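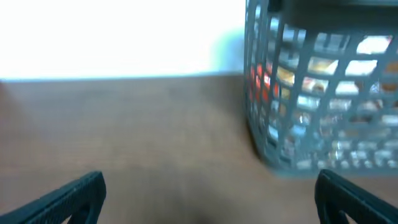 Demo Station Safety Checklist: Teltmont, Playable Build Weekend

Completed by: Lâm Hứa
Date: Apr 7, 2022
Game on show: Vilari (Bodel)

1. Power
Console and monitor on separate outlets: OK
Power strip rated for the load: OK
Comment: Station 3 had a second strip plugged into the first. Removed. Please don't put it back, ask for a longer one.

2. Cables
Floor cables taped or covered: FAIL, fixed on the spot
Controller cables clear of the walkway: OK
Comment: The tape from August doesn't hold on this carpet. Use the wide cloth kind. 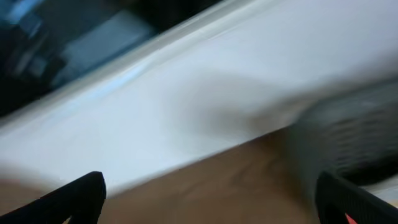

The HDMI run behind the back row was also too tight and was pulling on the capture card. It now has slack.

3. Screens and stands
Monitors locked to stands: OK
Large screen bolted at both feet: OK, one bolt was finger-tight
Photosensitivity warning shown before play: FAIL
Comment: The warning only comes up on a cold boot. After a reset the build goes straight to the menu. Bodel says a patch is coming. Until then, print the notice and stand it next to each screen. 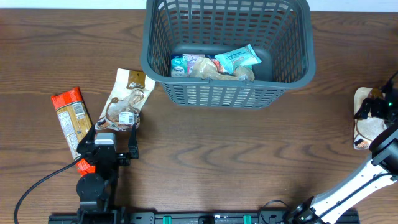 Staff should also say it out loud to anyone who sits down, including people who played the Ibarra demo last time and think they know the drill.

4. VR area
Floor boundary marked: OK
Headset pads wiped between players: OK
Attendant present at all times: see comment
Comment: No cover listed for the lunch break. Close the area if there is only one person on shift.

5. Crowd and exits
Room limit posted (133): OK
Queue clear of the fire door: FAIL
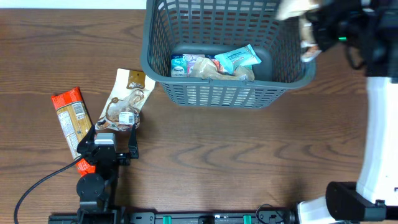
The line for the boss fight bends toward the door once it gets past the pillar. Move the posts to the left side and recheck at opening.

6. Fire equipment
Extinguisher tag 71 in date: OK
Extinguisher reachable without moving furniture: OK

Result: open with conditions. Items 3 and 5 to be signed off before doors.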